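Print this page
E-mail this page

Credit Risk Reporting Analyst (Retail Lending)
Szulc Savings Bank, Flurnby office
Posted March 10, 2024

Szulc Savings Bank is recruiting a Credit Risk Reporting Analyst for its retail lending division. The position is full-time and permanent, and reports to the Head of Portfolio Reporting. It is based in the Flurnby office, with up to two days of remote work per week after the probation period.

The retail lending book consists of fixed-rate and adjustable-rate mortgages, home equity lines and a small portfolio of unsecured personal loans. Reporting on the book was moved in January from a set of linked spreadsheets to Pluro, the bank's internal reporting database. Mortgage and home equity data have been migrated. Personal loan data have not, and the analyst will be expected to complete that part of the work.

Duties

The analyst prepares the monthly arrears report and the quarterly provisioning pack. The arrears report covers balances by days past due, roll rates between buckets, cures and write-offs. The provisioning pack covers expected credit losses by product and stage, with a written commentary on movements since the prior quarter. Commentary is normally two pages and is read by the finance department and the external auditors.

The analyst also reconciles loan balances in Pluro to the general ledger at each month end. Breaks above $2,000 must be explained in writing before the ledger closes. Smaller breaks are logged and cleared in the following cycle. Most breaks arise from timing differences on payoffs and from escrow adjustments posted after the cutoff.

Ad hoc requests come from the lending, treasury and compliance departments. These are tracked in a shared queue and are assigned by the team lead - analysts do not take requests directly. Typical requests include loan-to-value distributions by vintage, prepayment speeds on the fixed-rate book, and exposure by county.

The team has four analysts, including this position. Work is reviewed by a second analyst before release, and every analyst reviews as well as prepares. Month-end work falls on the first three business days of the month, and leave is not normally approved for those days.

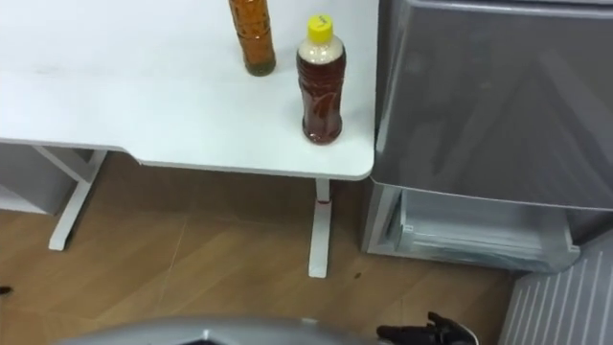
Trurent wrote, in response to the draft of this posting, that candidates placed with lenders of this size tend to underestimate the reconciliation work, and asked that it be described as a core duty and weighted equally with the reporting. The bank agrees. Applicants who are looking for a modeling position should note that model development is handled by a separate team and that this role does not lead into it automatically.

Requirements

- A bachelor's degree in finance, accounting, economics, statistics or a related field.
- At least three years of experience in credit risk, loan accounting or regulatory reporting at a bank, credit union or mortgage servicer.
- Working knowledge of SQL, including joins across large tables and window functions.
- Ability to read an amortization schedule and to explain the difference between contractual and expected cash flows.
- Clear written English. A short writing exercise forms part of the interview.

Experience with expected credit loss accounting is preferred. Applicants without it will be considered if they have a strong background in loan accounting. Prior use of Pluro is not expected, as the system is not used outside the bank.

Compensation and benefits

Salary depends on experience and is discussed at the first interview. The bank provides medical and dental coverage, a retirement plan with employer match, and paid study leave for recognized professional qualifications. Exam fees are reimbursed on a pass. Employees are also eligible for the staff mortgage rate after one year of service, subject to normal underwriting.

How to apply

Applications are handled by Trurent. Submit a resume and a cover letter of one page through the Trurent portal, quoting the job title in full. The cover letter should describe one report or reconciliation you were responsible for, the source data, and the checks you performed before release - do not include any customer information or confidential figures.

Selected applicants will have a telephone screening followed by one interview in Flurnby. The interview includes the writing exercise and a SQL test taken on a bank computer. Offers are subject to employment verification, a background check and a credit check. The position will stay open until filled.

Print this page
E-mail this page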